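The Last Week at Homholm

The pool at Homholm was cut into the rock above the harbour, and in February it was the only place on the island where you could be cool and still see the ferry come in. I got the job there after the cannery laid off its winter staff. I cleaned the pool at six in the morning and again after dark, and in between I carried towels.

The manager told me on my first day that the water came up from the sea through a pipe 304 metres long. She said guests liked to know that. I repeated it to anyone who asked and to several who didn't.

The woman in the end cottage arrived on the Dundia ferry with one bag. She had booked for a week. Every morning she was at the pool before I was, sitting on the bottom step with the water up to her ribs, and she lifted her feet when I came past with the brush. We didn't talk until the third day, when she asked me how deep it was at the far end.

I said I'd never measured it. I said the pipe was 304 metres long.

"I know about the pipe," she said. "I was here when they laid it."

She had been nineteen and had cooked for the crew in a tin shed where the bar was now. They were paid $2,000 each for the season, and the cook got $1,000. She said she had complained about it and the foreman had told her she was welcome to carry pipe. So she carried pipe for two weeks. Then she went back to cooking, and he paid her the full amount, and neither of them brought it up again.

I asked whether the place had changed.

"The umbrellas are new," she said.

That afternoon the wind came round to the south and the manager had me take the umbrellas down. There were a lot of them and the catches were stiff with salt. The woman got out of the water, put on a shirt and took the other side of each one without being asked. We stacked them against the wall of the bar. She stood looking at the wall for a bit and then went in for a beer, and she brought one out for me, though I wasn't supposed to drink on shift.

She told me she was on her way to Maltitz to live with her son. He had a unit with a spare room and a bath with a rail. She had seen the unit once and thought it was fine. There was a public pool nearby, indoors, heated, with lanes. She had never swum in a lane and supposed you had to keep to one side.

"You do," I said. "There's an arrow."

On her last morning I came down early, while the lights were still on under the water. She was already in. She swam to the far end, turned upright, put one arm straight up and let herself sink. Her hand went under. I had put down the brush and got as far as the edge when she came up again and held on to the rock, breathing hard.

"Deeper than me," she said. "Write that down."

I didn't have anything to write with. I said I'd remember.

She took the noon ferry. I carried her bag to the wharf, and she gave me a tip folded very small, and I put it in my pocket without looking because that seemed polite. The deckhand helped her over the gap. She sat on the harbour side, facing the town, so she had her back to the hotel the whole way out.

A family of five had the end cottage by three o'clock. The father wanted to know if the pool was salt or fresh. I told him it was salt, and that it came up through a pipe, and that it was deeper at the far end than it looked. He called the youngest one back from the edge.

After dark I did the second clean. I pushed the brush as far down the end wall as it would go, until my shoulder was in the water, and I still couldn't feel the bottom.

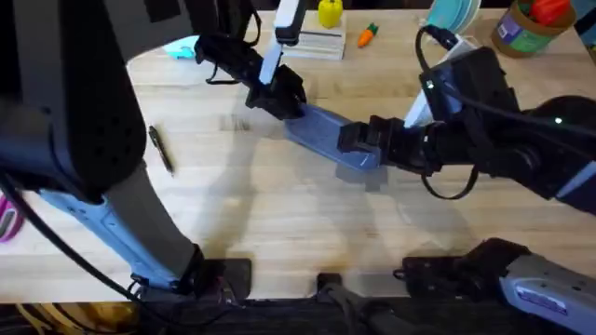
Two robot arms holding a blue block over a wooden tabletop.

"The Last Week at Homholm" was first published in the summer issue of Gavalas.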